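We use cookies to remember your settings and count visits. Accept / Manage

Tue 19 September

Sorting day 2 of the Custura lot. Started late, boiler man in the way till ten. 704 pieces on the delivery sheet, Obed's tally says otherwise, will recount when the last sack is open. Not doing it twice.

Plan was: knits in the morning, wovens after lunch, mending pile at the end. What happened was knits all day.

Grades same as last time so nobody has to ask me:
A – wear as is, goes to the Sullilano rail
B – one fix or one wash away from A
C – cut up for patches, rag rug strips, practice cloth for the evening class
D – textile recycling bag

Trouble is always B/C. Half the tees look like A folded and like C once you open them out. Obed Yakubu wants anything with a mark on the front to go straight to C. I say soak first and then decide, we lost a good stack in the spring by being hasty. Agreed (sort of) on: soak everything pale, grade it again when dry, one chance only.

Soak test notes. Three buckets by the back sink. Bucket 1 oxygen powder, warm. Bucket 2 dish soap and cold water, for anything greasy. Bucket 3 plain water as the control. Labels came off bucket 2 AGAIN, masking tape doesnt hold on wet plastic. Use the paint pen. Left them from 11 to about 2. Old tea came out of the cream polo in bucket 1, nearly all of it. Rust spots didn't move in any of them. Grease half gone, try a second round with the soap rubbed in by hand before water goes anywhere near it.

Bed sheet still on the big table as a sorting cloth, the white one with gray plants on it. Better than bare table, lint stays put and you just shake it out. Would prefer a plain one though, small specks are hard to pick out over a print.

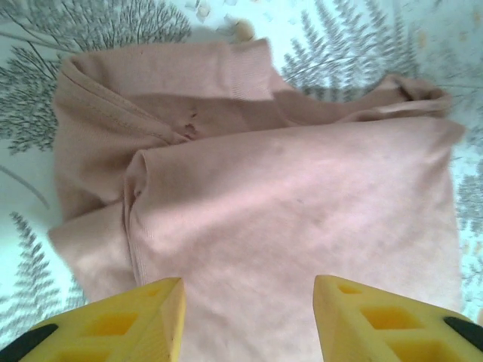
Pinks and mauves are the worst of the pale stuff. Brown marks show up right away but gray smudges you only get at an angle, turn it toward the window and then turn it back. Also a dark speck can be a hole or can be a bit of fluff. Fingernail first, then hold it up to the lamp. If light comes through it's a hole. Pinhole in jersey: two stitches from the wrong side with single thread, dont pull tight or it puckers worse than the hole did. Anything wider than a lentil gets a fusible patch behind it, and then the evening class can embroider over if they feel like it.

Ribbing – check the neck separately from the body. A tee can be fine all over and the rib has gone wavy. Steam it, pat it back into shape, leave it alone till cold. If it still curls then C. And keep the rib when cutting up, we always run short for cuffs.

Don't grade from the heap. Open it out, front, back, inside of the seams, underarms, then fold. I caught myself grading off a bunched-up pile this afternoon and had to pull a whole armful back out of A.

Thread: the Akbari box has every shade of blue known to man and no dusty pink at all. Nearest is a peach that reads orange once it's stitched. Ordering 2,000 m cones in dusty rose, mid gray and off white. The 3,000 m ones don't fit the stand, we know this now. Check if Talilport still do the split delivery, otherwise wait for the October order.

At close: 206 graded and bagged. A bags under the window, B in the blue crates, C in the cage. D bag is full and needs tying, my fingers had given up.

Tomorrow
– drain buckets BEFORE anything else, floor was slippy
– regrade the soaked lot
– big scissors to be sharpened, they are chewing the jersey
– Obed to bring the other lamp
– find out who took the seam ripper with the red cap. Put it back please
– start on wovens, really this time

Kettle descaled, at last.

Recent entries
Custura lot, day 1: sacks and surprises
Fusible patches, which side is the glue
Dye bath leftovers, what to do with them
Rag rug strips: cutting widths
Stand and cone sizes (read this before ordering)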